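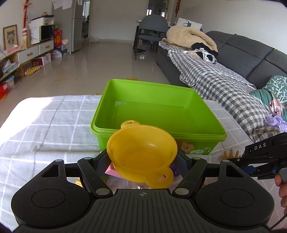 3.2 Enregistrement des démonstrations. Le protocole Sivside repose sur deux préhenseurs tenus à la main, un par bras du robot cible, sans téléopération. La tâche de rangement porte sur des jouets de géométrie peu favorable : l'entonnoir jaune, par exemple, se présente devant le bac vert avec son cône tourné vers la caméra, qui masque une partie de l'autocollant du bac. Nous avons conservé 919 épisodes, dont 248 réservés à l'évaluation.

Chaque épisode est segmenté selon l'état d'ouverture des mâchoires. L'approche -- doigts ouverts, objet dans l'axe -- constitue le premier segment et reçoit une étiquette distincte de la saisie.
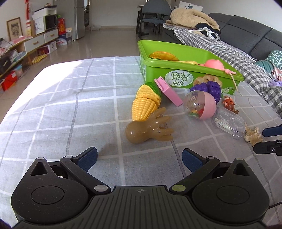
Figure 2. Préhenseur ouvert face à un jouet en forme de pieuvre, sur tissu quadrillé.

Les objets plats posent un problème particulier, car la hauteur des doigts au moment de la fermeture varie d'un opérateur à l'autre. Nous n'avons pas corrigé cette variation avant l'apprentissage.

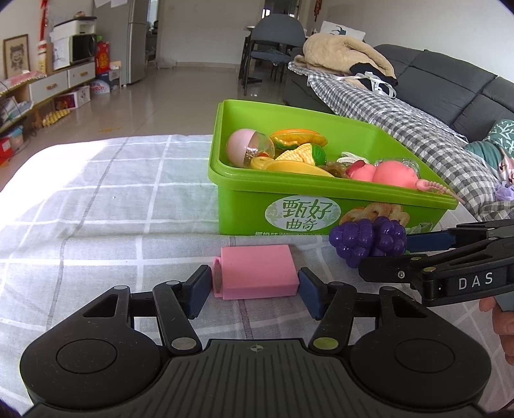 Blažena Havlíček objecte que, sans retour d'effort, une démonstration manuelle transmet la trajectoire mais laisse indéterminée la force de serrage, et qu'il faudrait comparer avec un pilotage à distance. L'objection est recevable ; la comparaison avec le poste maître-esclave Tirnik est traitée en section 5.

Pour les séquences à deux mains, les deux flux sont recalés sur une horloge commune,

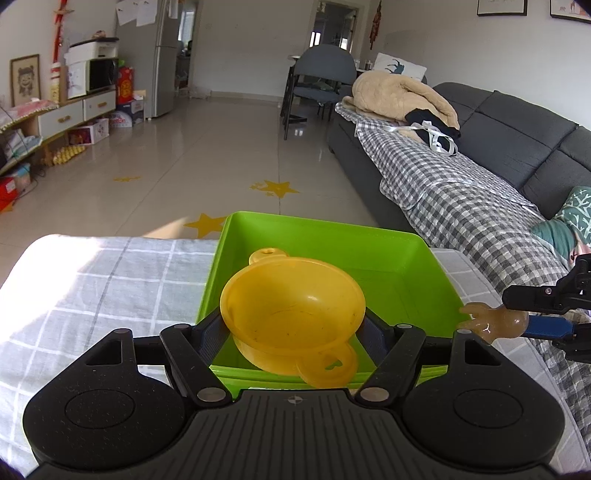
puis rééchantillonnés à pas constant. Les actions sont exprimées dans le repère de chaque préhenseur, et la pose relative des deux outils est ajoutée au vecteur d'observation.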